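4.2 Self-reported desk hours

Earlier surveys claim that office staff sit for most of the day, but nearly all of them rest on what people remember. We doubt those numbers. At the Damham site, 200 workers filled in the Loltutis diary for 21 days, often in one go on Friday. 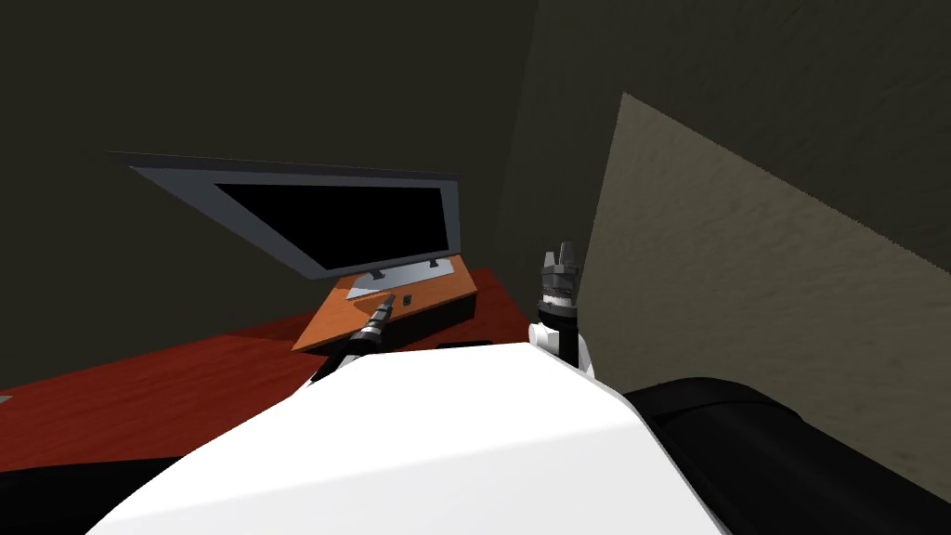
Figure 7. A desk with an orange top and a monitor.

Can a diary filled in on Friday be trusted for Monday?

Only for long blocks of sitting. Short breaks are mostly lost — and short breaks are what the Aitken scale claims to measure.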